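About Drellero

Secondhand flannel, mended and sent back out
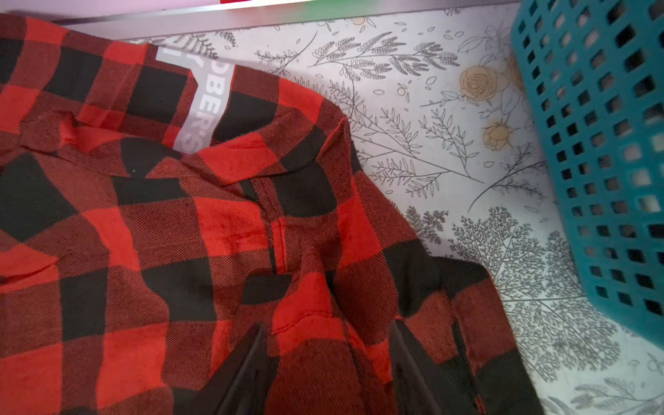

Red and black buffalo check in brushed twill

Drellero started in a single garage in Plidolberg with a rack of old work shirts and one sewing machine. Today we have a shop on Goh Street and a staff of five.

We buy used flannels by the bale, mostly in November, and sort them by weight and colour. Each shirt is checked at the collar, placket and cuffs, washed twice and pressed. Loose buttons are resewn – we keep jars of spares in every grey you can think of. Last year 3784 shirts went through the shop.

Shirts too worn to sell are cut up for our Alia quilts. Drop-offs are welcome during store hours.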